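June, 6:40 a.m.

Shift notes went in before seven for once. The arm at the mixed-returns bin ran unattended through the back half of the night and logged 233 pick attempts. The log does not separate a dropped item from an empty grip, so the figure says less than Melberg thinks it does. I have asked Fludard for separate fault codes since the spring. Their last reply was that the feature is planned.

My own work has changed more than I expected when the Skallau line was signed off. I used to sort. Now I reset, restock the test bin, wipe the suction cups on the other cell, and write down what went wrong. The hourly rate is the same. The badge says operator where it used to say sorter. Two people from the old table moved to packing, one moved to nights by choice, and one left in the first month and has not been replaced.

Fatigue is different. Before, it was shoulders and wrists by early afternoon. Now it is the eyes, and a kind of low-grade attention that never gets used up and never gets put down. The stack light goes amber and I walk over. Most of the time the fix takes less than a minute. The walk takes longer than the fix.

Bin stock this morning was the mixed set. A faceted piece, soft goods, the glossy black oval one, the blue case with the snap. Soft goods remain the worst category. The planner picks a grasp point from the outline, and cloth does not keep its outline after contact. Rigid items next to cloth are the second worst, for the same reason one step removed. I changed the approach height and left the closing force alone, so that the two would not be confused in the log. 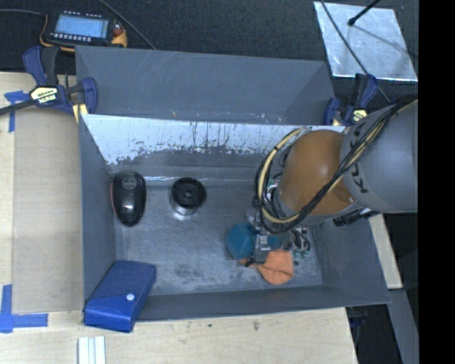
Who decides when the arm is stopped and a person takes over the bin? The operator on shift does, under the rule we were given in training, and the stop is logged without a reason code so that it cannot be counted against anyone.

I like that rule. It was argued over for most of a meeting. The first draft had a reason code with a drop-down list, and the list had "operator preference" at the bottom, which would have become the only one that mattered at review time.

Clamps checked at the start of the shift, both rear corners of the bin. Cable bundle at the wrist joint inspected at full reach with the arm in slow mode. No rubbing found. I want the ties looked at again at the next service regardless, and put that in the handover.

Rudd quoted for a second cell, same footprint. If it goes ahead, one operator covers both. On paper that works: stops are short and the two cells would seldom stop together. In practice stops cluster, because the same awkward stock comes in on the same truck and gets split between bins. I wrote this up with the stop times attached and sent it to Melberg at 10:15. No answer by end of shift.

Packing asked again whether the arm will be moved to their side. I told them I had heard nothing, which is true. They have started keeping their own tally of what they pack by hand, on the back of old labels. The last total I saw was 1321. It is a better record than ours in one respect, as they write down what the item was.

To do: fault code request to Fludard, third time. Spare finger pads, order 6. Ask whether the night setting for the stack light can be made dimmer without losing the amber.

Home by four. Slept an hour in the chair.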